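From: Heidrun Haslinger
To: wulley-list
Subject: Re: [wulley] Set order and the Friday load-in

Hello all,

Thank you for the flood of replies, and sorry it has taken me until nearly eleven at night to sit down with them. I had a rehearsal that ran over, and then I had to drive the bass amp home because it won't fit in anybody else's car now that the back seat is full of merch boxes. I'm going to answer the long one from Stöckli first, since most of you seem to be asking the same things in one way or another.

On Tuesday evening, Stöckli wrote:

> Hi Heidrun and everyone,
>
> Three things before I forget them again. First, are we still
> opening, or have Plirent and us swapped? The poster says one
> thing and the venue page says another, and my sister has already
> told her whole office that we're on at eight.
>
> Second, the drums. Is it a shared kit or do we bring our own? I
> don't mind either way but I would like to know before I take the
> good snare to be fixed, as I only have the one.
>
> Third, and I know this is a sore subject, the money. Last time we
> agreed on an even split and then the door money was counted after
> the sound engineer was paid, which I don't think was what we all
> had in mind. Could somebody write it down this time?
>
> Looking forward to it anyway. The new songs are nearly there,
> apart from the one with the long ending, which is now even longer.
>
> Stöckli

Right, so, the order. The poster is correct and the venue page is out of date. I have written to them twice and I'll phone tomorrow. Stöckli opens at eight, Plirent goes second, and we (Wulley) finish. Your sister's office can rest easy! Everybody gets 35 minutes apart from the last band, who get 45, and please do try to keep to it. I say this with love, knowing very well that it was us who ran over in the spring and made poor Plirent cut their last two songs. I still feel bad about that. If Plirent would like to go last instead, as a sort of late apology, you only have to say the word and I'll move things around.

The drums. It's a shared kit, ours, so bring your own snare, cymbals and pedal, and your own stool if you're fussy about stools, as our one sinks a little over the course of an evening. Take the good snare in to be fixed by all means, but get a promise out of the shop that you'll have it back by Friday. If they let you down, I have a spare steel one that is very loud and not very pretty. You're welcome to it.

Amps are the same as last time. There will be two guitar amps on stage and one bass amp, which is the one I mentioned above, and which I'm told I must stop calling "the refrigerator" in front of the venue people. Keyboards go straight into the desk. Plirent, you said there might be a cello. Is the cello still happening? We'd all love it, but the engineer will want to know, and it needs a proper chair without arms. I can bring one from my kitchen.

Now the money, and thank you for raising it so kindly. I've gone back through my notes from the first show, because I had a different memory of it from yours, and I'm afraid you are quite right and I was wrong. What we agreed was that the door is counted first, with one person from each band in the room, and then the costs come off, and then the rest is split in three. What happened was that the engineer was paid out of the cash box before any of us had counted it. No harm was meant by it, he had a train to catch, but it did make the sums look peculiar afterward.

So, written down, as requested. We took 880 at the door last time. After the engineer, the room, and the posters, there was 392 left to share. This time the room costs a little less, because it's early in the week for their calendar and late in the week for ours, if you see what I mean (their busy nights are all booked by the dance school in September, and Friday was the one they had going spare). Tickets stay at the same price. Each band can put four names on the guest list. Please send me the names and don't just turn up with them, as the girl on the door was put in a very awkward spot before and she was so nice about it.

Load-in is at four in the afternoon, through the side door on the alley. The front door stays locked until seven. It does look shut when it isn't, so give it a proper push. If you have a van, unload and then move it, because the bakery next door needs the alley clear for their own deliveries.

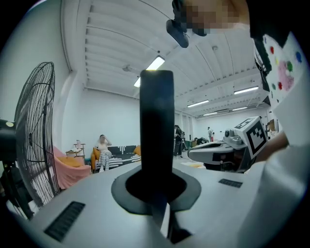 Sound checks run in reverse order, so we go at half past four, Plirent at a quarter past five and Stöckli at six, and then the opening band's gear can simply stay where it is. I know this means Stöckli has the shortest rest before playing. There's a decent noodle place across the street that will do you a bowl in ten minutes if you tell them you're playing.

A word on recording. Letodeck have offered to take a feed from the desk and give us each a rough mix. I think that's lovely of them, and they aren't asking for anything besides their name on the poster, which has already gone to print, so I've promised them a thank-you from the stage. Whoever is feeling most talkative can do it. If any band would prefer not to be recorded, tell me privately and I'll see to it, with no questions asked and no hard feelings. I know Plirent had that business with the demo that got passed around before it was finished.

We've also got flyers left, rather a lot of them in fact, as the printer's cheapest batch was 3000 and I lost my head. If you can take a stack to work, or to the record shop, or to your cousin's wedding, please do. They're in my hallway and I've started tripping over them.

And Stöckli, please don't shorten the ending. I heard it through the wall at the practice rooms last week and stood in the corridor with my coat on until it was over.

Set lists to me by Wednesday if you can manage it, so that I can print them large enough for those of us who won't admit to needing glasses.

Warmly,
Heidrun

P.S. The black guitar strap left behind after the spring show is still hanging on my coat rack. It has a small tear near the buckle, and I'll bring it along on the night.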